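Home Stories Archive Submit About Search

The Last of the Loaf

Dace was late and the bread was still in the freezer.
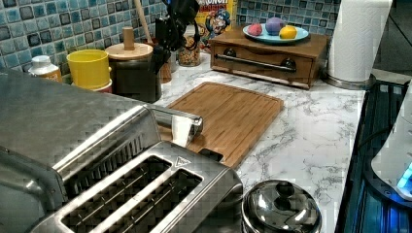
Fourteen minutes. Bus at the Grīnberga stop, then the long hill, then Mr Siliņa with his watch. She ran the knife along the frozen slices until two came apart. Crumbs of ice everywhere. In they went, lever down, nothing. Plug. Plug was out. Of course, she'd pulled it out herself last night, for the radio.

Plug in. Lever down. Orange glow.

Right. Shoes.

One by the door. Other one, no. Under the table, no. She went down the hall in her tights, into the bedroom, out of the bedroom, and there was her mother's voice in her head again, put things where they live, Dace. Easy for her. Her mother had lived in the same flat for nearly forty years and everything in it knew its place. The ladle hung on its own nail. You could of gone round that kitchen blind.

When her mother moved out to Uvevora to be near the sea, she'd sent the kitchen over in boxes. Not all of it. The canister with the wooden lid, the one you weren't allowed to open as a child because it was always sugar and you always had a wet spoon. The chopping board. The yellow cup.

Dace drank nothing from the yellow cup. Didn't put it away either. It had got itself up on top of another pot in the first week and there it stayed.

Shoe! Behind the laundry. Good.

Phone going. Valdis Siliņa, on the screen, already.

"You're on the bus," he said.

"Nearly."

"Dace."

"I'm at the stop."

"I can hear a kitchen."

She looked at the pot lid on the counter, as if it had told him. Her own face bent across it, very wide, one eyebrow.

"It's 9 they want us," he said. "The Watex people. They've come all the way from Ulater and they've brought their own chairs, don't ask me why. Just bring the keys. You've got the keys?"

"I've got the keys."

She hadn't got the keys.

Coat pockets. Bag. Other bag. The drawer with the string in it. She stood in the middle of the floor and breathed in and smelled toast, and for a second it was some morning in June and she was small and someone else was finding everything.

Put things where they live.

She reached up and took down the yellow cup. Tipped it.

Keys. Her own hand had dropped them in there, last night, in the dark, teh way her mother always had.

The toast jumped. She took both slices, no butter, one in her teeth, and left the plug in and the door banging.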